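Sorting recyclables at home – fabric bins or hard tubs?
27 comments · 400 views

pirnedley_kate
I finally ditched the one big bag under the sink and went to separate bins on a table in the back hall, and I love it!! Bottles, plastic, cans, all at waist height so I'm not bending over. Drop-off at Inskip took me hardly any time last month. What is everyone else using?

Maksym Pavliuk
Hard tubs, always. Fabric looks great until a can drips down the side, and then you own a smelly box you can't hose out. Mine were cheap and they've been through three apartments.

stinden_sorter
Disagree with Maksym (sorry!). Fabric with a dark lining is so much quieter – glass going into a hard tub at 6 in the morning wakes up my entire house. Just rinse stuff first.

Maksym Pavliuk
You rinse first. My teenagers don't.

stinden_sorter
Ha, ok, fair point.

Hsin-yi Wei
Team fabric here! Ours are gray and they sit side by side on a long table. The best thing I ever did was tape a paper label to the front of each one. Black letters, one word. Before that people would stand there holding a bottle and ask me, every single time. "Bottle" is for glass at our place and "Plastic" is for plastic bottles, and everyone picked it up in a day or so.
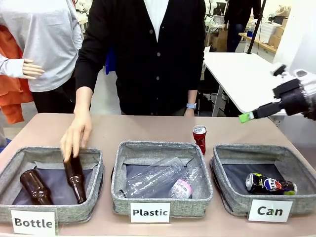
pirnedley_kate
Do the caps stay on the plastic bottles?

Hsin-yi Wei
Check your local rules, but our drop-off wants them on, so I empty the bottle, squash it a bit and screw the cap back down.

heltstead_dan
Ours in Heltstead wants them off, or did in December. I'd still argue "Bottle" is a confusing label when half the plastic is bottles too. Why not "Glass"?

Hsin-yi Wei
I did think about "Glass" but then I'd get drinking glasses and a broken vase in there – they don't take those!

heltstead_dan
Hadn't thought of that. Going to go look at what's in my glass tub now.

Share · 27 comments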